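About Gremititz
Workstation refurbishment and repair

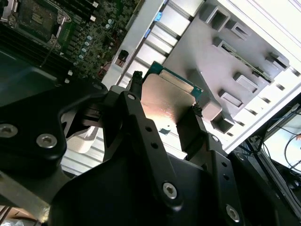 Gremititz takes in used desktop workstations, tests them at component level and returns them to service. Most machines reach us from design offices, labs and schools at the end of a lease. Every unit is opened and inventoried before any part is replaced. The processor is treated as a separate item with its own record, and it is held by the edges whenever it is out of its socket, with the flat metal heat spreader left clear and the green rim of the substrate exposed only as far as the grip requires. Old thermal compound is removed with solvent and lint-free wipes. The contact side is then checked under magnification before the part goes back in or is placed in a tray.

What we work on

Single- and dual-socket tower workstations, small form factor desktops, and a limited range of rack units. We do not take laptops, tablets or all-in-one machines. Monitors are accepted only as part of a complete lot and are passed on untested.

Intake and grading

Each machine is assigned a job number at the door. Side panels come off, dust is extracted, and the power supply is load-tested on its own before the board is energized. Memory is run through a full pattern test overnight. Drives are wiped or, at the owner's request, removed and returned in sealed bags. Cases with bent rails or cracked front panels are graded C regardless of what is inside them.

Processors are graded separately:

A – no marks on the substrate, all contacts clean, passes an 18-hour load test
B – light marks on the heat spreader, passes the same test
C – fails or throttles under load; recycled

Boards with bent socket pins are set aside. We straighten pins where the count is 5 or fewer. Above that the board is used for parts.

Assembly

Fresh thermal compound is applied to every processor we reinstall, including those that arrived in good order. Cooler screws are tightened in a cross pattern with a preset driver. Cables are routed away from the memory slots and tied once, at the rear edge of the tray. Fan direction is checked by hand, as mixed lots often contain fans fitted backward by a previous owner.

The completed unit is run closed, with all panels on, until case temperature is stable. Readings are printed on the job sheet, and the job sheet ships with the machine.

History

The workshop was started by Calum Lindsay, who had serviced lab computers and wanted a bench set up for one class of machine. Kianoush Ghorbani joined in July of the second year and wrote the intake procedure that is still in use, now at its fourth revision. We took over the stock and shelving of Padard when that shop closed, along with its supply of discontinued cooler brackets. Last year 2522 machines passed through intake.

Customers

Regular work comes from Adent, which sends mixed lots of towers each quarter, and from Abubakar, a leasing company. Smaller customers are welcome. The minimum order for grading is one machine; the minimum for volume pricing is 123.

Sending us a machine

Leave the processor and cooler in place. Remove heavy graphics cards and pack them separately – a loose card will damage the slot in transit. Include the power cable only if it is a non-standard type. Write the login password, if there is one, on the intake form and leave the case itself unmarked.

Page last revised February 21, 2025.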